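Loading and unloading: a talk about the worktop next to the dishwasher
Speaker notes, Kokbridge evening, Jan 10, 2018

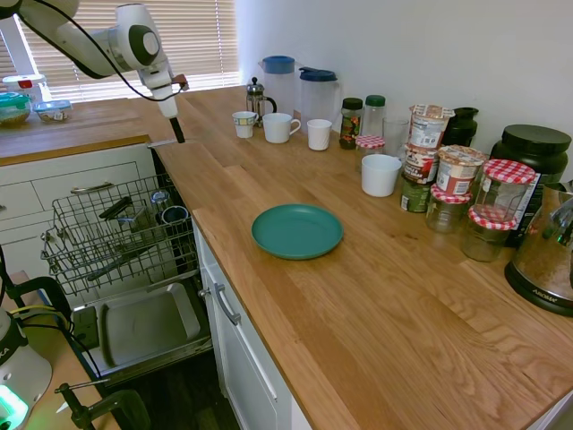 OK, so hello, thanks for coming out. Say the bit about the car park. Then straight in, no slides of bullet points, they all hate those (so do I).

My first question to the room is: when you open your dishwasher, where do you put the first thing you pick up? Wait for hands. People will say "in the cupboard" and they are fibbing! It goes on the worktop. It always goes on the worktop. So tonight is really about that stretch of counter, because I think it decides whether the job takes five minutes or drags on till bedtime.

Start with the plate. One round plate sitting alone in the middle of a clear counter is a lovely sight, and I want people to look at how much wood there is around it. That's your landing strip. If you've got clear counter you can stack, sort, wipe, whatever you like. Push everything else to the back against the wall, in a row, and leave the front alone.

Then the containers. (Slow down here, I rushed this at Dellance and lost half of them.) There are three on the side counter under the window, a tall one with a red tab on the lid, one with a teal-green lid and a smaller one with a blue lid. I'm a big fan of coloured lids. I used to own 40 tubs, all with the same clear lid, and matching them up was a misery. Now I keep far fewer and I can find the right lid half asleep.

Ask: who washes lids on the top rack? Who just bungs them in anywhere? Let them argue, it's good fun.

Top rack next. Glass towards the back, cup beside it, long utensils lying flat. I lay mine flat too, big spoons and spatulas especially, as they poke up through a cutlery basket and stop the arm going round. Mention my poor old Trarberg, which ran a whole cycle going clonk, clonk, clonk against a ladle while I sat next door thinking it was the neighbours. Do the noise. Pause for laugh, move on if there isn't one!

Order of unloading. Bottom rack first, then top, so drips off the cups don't land on dry plates. Someone will say they do it the other way and never have trouble. Fine, good for them, don't get drawn in like in June.

Bit about wood worktops. Oak butcher-block is gorgeous next to a dishwasher but steam isn't kind to it. Mine is 35 millimetres thick and I still got a pale patch along the front edge from opening the door too soon. I oil it twice a year now and wait a while before I pull the door right down. The oil I use is the Gál one, in the squat tin, and no, I'm not on commission.

Practical bit: hand out the tea towels, get everybody in pairs, 2 minutes to unload the demo rack onto the table. Then again with half the table covered in clutter. The second go is always slower and somebody always ends up holding a bowl with nowhere to put it.

Questions. Likely ones: rinse first? (Scrape, don't rinse.) Wooden spoons? (By hand, sorry.) Can you run it half full? (I do, on the short wash.)

Chairs back against the wall before we go, please, and collect the tea towels. I came home with one missing last time.

Related talks
The cupboard under the sink
Tubs, lids and what to throw out
75 jars: sorting out a larder
Looking after oak worktops
Drawers that shut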